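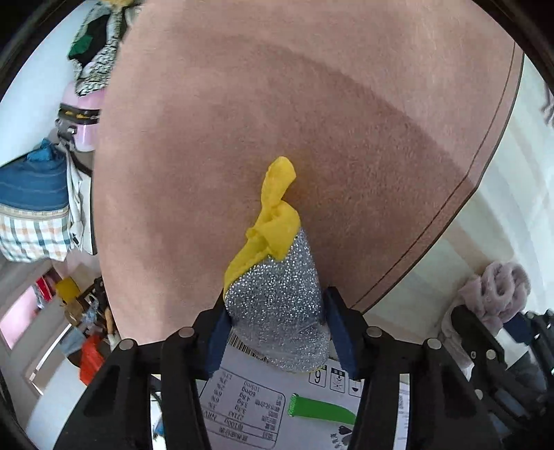 Glitter cone and yellow cloth, on pink.

The invitation said that the Vadomdale mill would be open from ten, and at ten the gate was locked. A small crowd had formed in the lane by then, of the sort that forms for any factory visit in January: retired couples in good boots, two families, and a man with a folding stool who had clearly done this before. At eleven minutes past somebody in a Ponico fleece let us in and told us we were early.

Ponico makes paper bags. It also makes the paper for them, which I hadn't known until I saw the pulp shed, and I had driven 47 miles on the understanding that I was going to see some folding. The pulp shed smells of wet cardboard and boiled cabbage. Our guide said you stop noticing after a week. We were in there for half an hour, so I can't confirm it.

The big machine at the far end is called the Hindura, after the firm that built it, and everyone at the mill talks about it the way farmers talk about a bull. It was put in one September and didn't run properly until the next. It takes in something like thin porridge at one end and gives out brown paper at the other, and between the two there are a great many rollers and a walkway we were not allowed on. The children wanted to know what would happen if you fell in. The guide had an answer ready, with more detail than their parents would have liked.

Then the folding, at last. I could have stayed there all day. A flat tube of paper goes in, the bottom is opened, tucked and glued, and a bag drops into a tray with a little slap. The older bag machine manages 334 a minute when it's in the mood. It was not in the mood. It stopped twice while we watched, and each time the operator opened a flap, pulled out a concertina of ruined bag and shut the flap again with her hip. 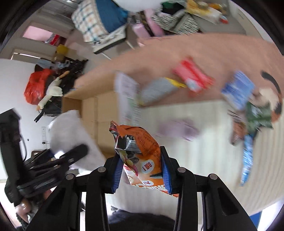 Lunch was in the canteen and came in a bag, naturally. Cheese sandwich, apple, and a leaflet on how to fold the bag afterwards for re-use. I followed it as far as step 2. The tea was very good and the queue for it was very long, partly thanks to the man with the stool, who sat down in it.

In the afternoon there was a talk on handles. Twisted handles are the company's pride, and flat ones are what customers order. A rival firm, Rakena, came up several times, never warmly. I gather there was some trouble over a glue.

The shop by the gate sells bags, as you'd hope, and takes cash only. I bought a bundle of the small ones with the slightly wonky print, which are cheaper and hold a sandwich just as well. They asked if I wanted a bag for them.

If you go, wear shoes you don't mind getting pulp on, and park on the left of the lane - the right-hand side is a ditch with grass over it.

Visited January 14, 2023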